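Bridilow Days
Home About Recipes Garden Archive

Learning to have people round again

I've been meaning to write this one since July, when my neighbour Radu leaned over the fence and asked if we ever used that big table of ours, and I opened my mouth to say of course we do and then couldn't think of a single time since Easter. We eat on it, yes. But used, in the way he meant it, with elbows and noise and somebody's coat on the floor? Not for ages.

When we first moved to Bridilow we had people round constantly. I don't think we were any better off or any tidier then (we were certainly not tidier), but people just turned up, and there was usually soup, and if there wasn't soup there was toast. Then the children got bigger and busier, and I took the job over in Prundton with the long drive home, and somewhere along the way having people round became an Event. It needed a date found three weeks ahead and a menu and clean windows. So of course it stopped happening.

My mother never had this trouble. She fed whoever was standing in the kitchen at six o'clock, and if you were standing there you were also given a knife and some carrots. I can't remember her ever apologising for the food, though some of it was dreadful. There was a fish pie we still talk about. I think I inherited her saucepans without inheriting her nerve, and I've spent a good part of this summer trying to get hold of some of it.

So I made a small rule for myself. Thursday is supper night. Anyone who has been told can come, the door is open from half past six, and I am not allowed to cook anything that needs my attention once people have arrived. That last bit has been the making of it! I used to spend whole evenings with my back to my friends, stirring, shouting "go on, I'm listening" over my shoulder and missing the end of every story.

The first Thursday there were eight of us, which felt like a crowd after such a long gap. I did a big tray of chicken thighs with onions and lemon, and a bowl of rice, and Radu brought a loaf he had made himself and was very modest about until everyone praised it, and then he was not modest at all. We ran out of forks. I gave myself a teaspoon and managed perfectly well.
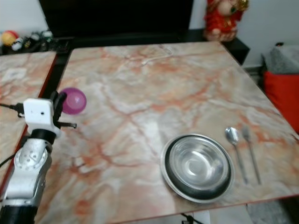 The second week hardly anyone could come, and I'll admit I felt a bit flat about it at five o'clock. In the end it was two guests and me, and it was one of the nicest evenings I've had this year. Mircea Manole came, who taught my eldest the clarinet years ago and who I mostly see across the car park at Flistmont, and we finally had the sort of conversation you can't have next to a trolley. He told us about the flat he grew up in, and how his grandmother used to put a plate out for whoever might knock. He stayed until nearly midnight and then rang the next morning to say he'd left his scarf behind, and we talked for another half hour on top of that.

A few things I've learnt, for anyone thinking of doing the same.

Tell people what it is. I said "just supper, nothing fancy" and one couple still arrived in their best clothes with a bottle far too good for my glasses. Now I say "it's stew and I'll be in slippers", and everybody relaxes.

Let people bring things, and eat what they bring. I used to wave it all away, or put it in the cupboard for later, and I see now that it was a little bit rude. If someone turns up with a trifle, we have the trifle.

Don't do the washing-up while they're there. This is the one I find hardest. I get twitchy by the second course and start stacking. My daughter has taken to holding on to my sleeve.

And stop clearing the house. I used to spend 20 minutes carrying piles of post and shoes upstairs and then a week carrying them all down again. The piles stay put now. I've yet to hear a complaint, and one friend said she liked me better for it (thank you, I think).

It costs less than you might fear, too. Beans, a ham hock, a sack of potatoes from the farm shop, whatever fruit wants using. The pudding is nearly always crumble. We had crumble 3 weeks running and the only remark was a request for more custard, so next time I shall make it in the big jug and stop being mean with it.

Pop, our elderly and very round cat, has taken to the whole arrangement with enthusiasm. She sits on the stairs from six onwards and inspects people as they come in, and she has definitely worked out who is soft about chicken.

This week it's sausages and lentils. Radu has promised another loaf, with seeds on this time, and Mircea is coming back and says he'll bring his scarf home with him, though I've hung it on the hook by the door and I'm rather hoping he forgets it again.

14 shares 6 comments

Contact | © Bridilow Days | Back to top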